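The Groove Ledger, April 2026

Does the world need another anniversary pressing?

Trelwood announced its fall reissue list last week, and sitting at the top is the one everybody guessed: Genivaldo Damasceno's "Toledo Nights," back on vinyl with a new sleeve, a second disc and a price tag of 48 dollars. The press note calls it "the definitive edition." I own two earlier definitive editions. Neither of them fixed the dropout near the end of side two, and I would like somebody to tell me whether this one does before I hand over the money.

For anyone who joined the mailing list recently, a bit of background. Damasceno cut the record as a singer with a borrowed rhythm section and very little time. Benedek Bakos played bass on most of it and, depending on which interview you read, also wrote the line that the whole title track hangs on. The single did nothing at first. Then a few sound system operators started playing the flip side, the instrumental, and people who wanted to sing along went looking for the words. That's the story as it's always told, and I've told it in this newsletter myself.

I'm less sure of it than I used to be. The sound system part rests on one radio interview that Damasceno gave long after the fact, when he was already selling the comeback. Everaldo Macedo, who engineered the session, has always said the vocal side was getting played from the start and that the flip side tale was cooked up by the distributor. Macedo has his own reasons for saying so (he mixed the vocal side and somebody else did the instrumental), so I wouldn't take his version to the bank either. But the new liner notes, going by the pages Trelwood sent out, print the popular version as fact and don't mention his at all.

What's in the box

Disc one is the album in its original running order. Disc two has the single versions, three instrumentals and what the label calls "previously unheard takes." I'd put a question mark beside "unheard." Two of the titles match songs on the Kedano cassette that went around among collectors years ago, and the running times match too. If they are the same takes, they've been heard plenty, just in terrible sound. A cleaner copy would be welcome and there's no shame in selling it as that.

The third is the interesting one. It's listed as "Unach (rehearsal)," and it's the first time I've seen that title attached to Damasceno and not to Bakos, who recorded a song called "Unach" under his own name a few years later. Is it the same tune? The sheet doesn't give writing credits for disc two. I asked and was told the credits are "being finalized," a phrase I've learned to read as "there is an argument going on."

The pressing is limited to 1425 copies. I can't work out where that number comes from and the label didn't say. Limited runs have a way of turning into second limited runs on a different color of vinyl, so I wouldn't lose sleep if the first batch goes fast. The last Trelwood "one time only" title was back in the shops before I'd finished paying off the first one.

About the sound

"Remastered from the best available sources" is the wording. Read it slowly. It doesn't say tapes. When a label has the master tapes, it says so in large letters on a sticker on the front. When it doesn't, you get "sources," and that could be a safety copy, a digital transfer from the CD years or a clean 45 somebody had in a closet. Any of those can be made to sound good by a person who knows what they're doing. The 27 seconds of audio on the label's site sound loud and bright to me, with the bass pushed forward and the hi-hat sharper than on my original. Through laptop speakers you can't judge much more than that, so I'll hold off.

Ademir Figueiredo is credited with the new mastering. His work on the lovers rock compilation a while back was careful, and he left the hiss alone where taking it out would have dulled the horns. He's the best reason to be hopeful. I wrote to ask what he was given to work from and he answered politely that he'd been asked to leave that to the label.
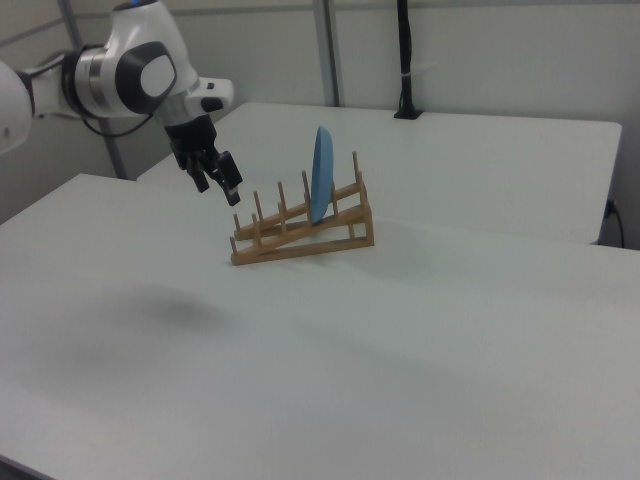

The tribute single

Alongside the reissue comes a new version of the title track by Edivaldo Godoy, released as a download this month and as a seven-inch in September. Godoy has a lovely voice and I don't hold the idea against him. Covers are how this music has always moved along, one rhythm voiced by a dozen singers and the best one winning out on a Saturday night crowd's say-so. My trouble is with the arrangement. The original is all gaps. The guitar drops out for whole bars, the organ barely shows up, and Damasceno sings a little behind everybody as if he'd come in late and didn't want to make a fuss. The new one fills every gap. There's a string pad under the verses, there are backing vocals answering every line, and the drums have been tidied up until you could set a kitchen timer by them.

The bass line is intact, I'll give them that. The credit on the download reads "written by G. Damasceno." Bakos isn't named. His family has raised this before, in print, and I would have thought an anniversary was a good time to sort it out or at least to acknowledge the claim. The press note talks about "honoring everyone who made this classic." It names the singer, the label and the new singer.

Who gets paid

This is the part where I get letters. Every time I bring up royalties on an old reggae or soul record, somebody writes in to say that the players were paid for the session and that was the deal. Sometimes it was. A flat fee for an afternoon's playing was normal, and plenty of the musicians have said they were glad to have it. But writing a song isn't the same job as playing on one, and a label charging this kind of price for a double album can afford to find out who did which. I asked Trelwood whether the session players or their families get anything from the new edition. The reply said the label "works closely with all rights holders." That answers a different question.

Should you order it?

If you've never owned the album, a decent used copy of the second pressing can still be found for less, and it sounds fine. The dropout is there but you stop noticing. If you're a completist, you ordered it while reading the first paragraph and I can't help you. Everyone else can wait until a few people have played the thing all the way through and reported back.

I've put in for one copy with my own money, no review copy, and I'll compare side two against both of mine when it turns up. If "Unach (rehearsal)" is what I suspect it is, that will get its own item. Anyone who still has the Kedano cassette in playable shape, please write in. Mine was eaten by a car stereo, and I'd like to check those running times against something better than my old notes.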